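Subject: Re: [erkton-users] How many episodes for a stretchy task?

Hi all,

Sorry for the slow answer, I've been stuck in the lab since lunch. To quote the bit I'm replying to:

> We have 2000 episodes of rigid pick and place and it trains
> nicely. Now we want to add something soft. Does anyone have
> a feel for how many examples the Dramton policy wants, and
> do you keep the bad grasps or bin them?

We're in the middle of just this! Our task is a rubber band on two little pulleys, and the arm has to take hold of it and work it on or off. We're at 2952 episodes since October, all of them driven by hand, and it's still greedy for more. 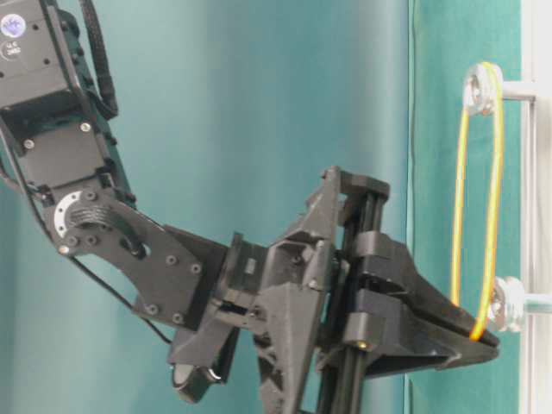 Fingertip at the lower part of the band, teal cloth behind.

On bad grasps - keep them, please, but label them. We binned ours for the first month and the policy had no idea what to do after a slip, it just carried on with nothing in its fingers. Now we save the lot with a note in the Skornis log (slip, snag, lost band) and choose at training time.

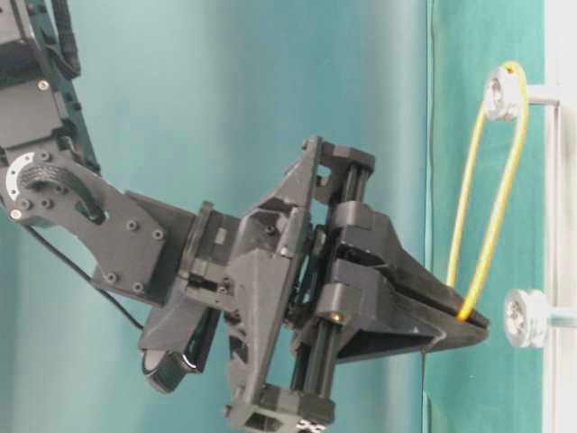 The other thing I'd say is to vary where you pinch. Our early examples all took the band in the same spot, and the policy fell apart if the stand moved by 2 mm. I now shift the stand every 14 episodes, which is dull but works a treat. Oh, and hang a plain cloth behind a thin band if you can, ours used to vanish against the shelves.

Happy to share the label list if it's any use. Has anyone tried the Trịnh resampling script on soft stuff? Mine falls over on the longer episodes and I can't see why.

Cheers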